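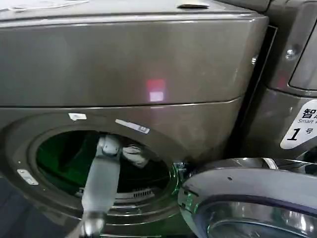 Reaching into the drum: our new house rules

February
By the Stiltlow laundry desk

If you've popped your head in lately you'll know I've been banging on about door clearance. Well, the Grurkine rules are finally up on the wall and I'm chuffed! There are 12 of them (I wanted fewer, I lost) and the one I care most about is number 2: power off at the wall before any arm goes past the rim. A paused cycle doesn't count, sorry.

Rule 6 is the fiddly one. Door swung right back, cables kept clear of the hinge, and the arm comes out along the same line it went in. I reckon most scratched rims come from someone rushing that last bit.

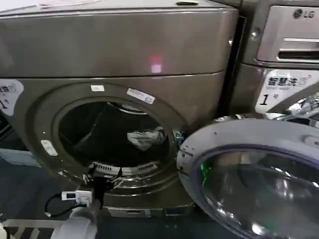

Bunnag wrote in to ask whether the power rule should cover dryers too, seeing as a drum can still be turned by hand with the plug out. Fair point, and yes, it does. I've also added a line about keeping your own hands out while the gripper's in there.

Ivo, our checklist app, now has the lot, so tick as you go and please don't fill it in afterwards from memory. Cloths get gripped by a loose fold, never hard up against the metal, and if the fingers touch the drum wall you stop and log it.
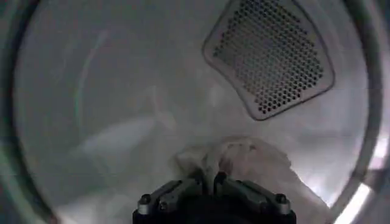 White cloth in the gripper, vent panel up behind.

Quibbles about the wording to me by the end of the month, ta.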